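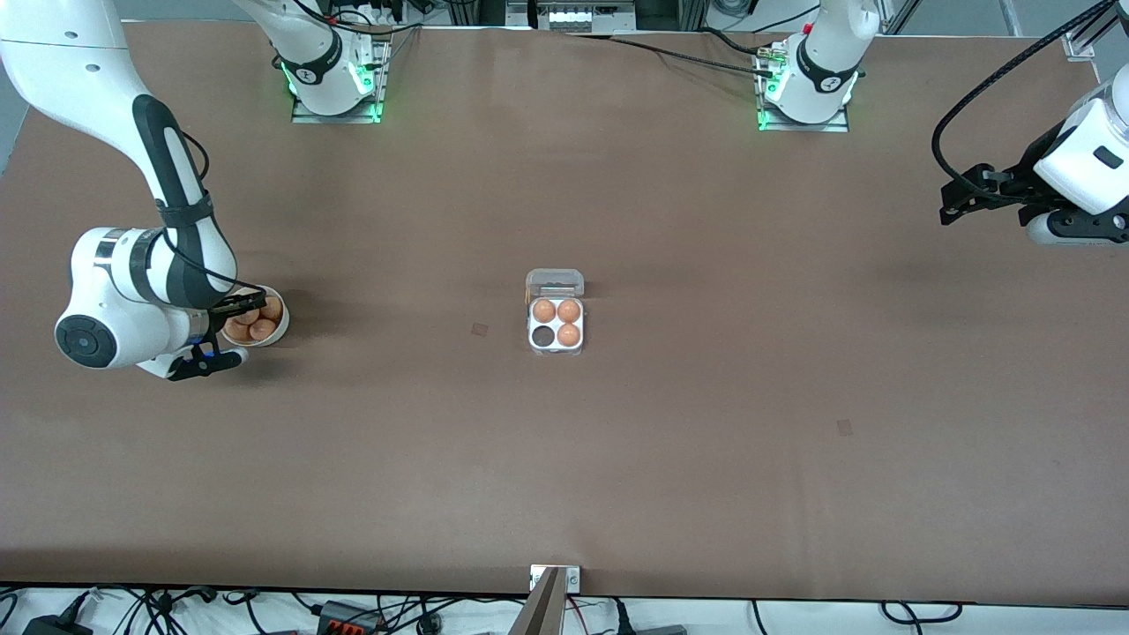 Bowl with three eggs on the large table, brown paper covering in place.

27 May 2018
Brerklow Local History Workshop, review notebook

Second reading of the Malelholm book completed. The author, Laurențiu Crăciun, sets out to explain how the mill fire and the evictions that followed dropped out of the town's public memory. The first half rests on court papers and is sound. The second half leans on family accounts recorded decades later, and the notes do not always separate the two.

Figures checked against our copy of the Skomero parish register. The book gives the population before the fire as 3,105. The register supports this. The later total of 1,863 appears on page 2 of the appendix without a source. Query sent to the publisher, Bratu. No reply to date.

The claim that around 500 people left in October should be treated with care. The relief list it cites is missing several sheets, and the surviving ones carry two different hands.

The chapter on the burial ground is the strongest in the book. It quotes the petitions in full and leaves the spelling as found. Recommend it for the reading group ahead of the introduction.

Review draft to be held until the appendix query is settled. Index still to be checked for the mill owners' names, which are spelled three ways in the text.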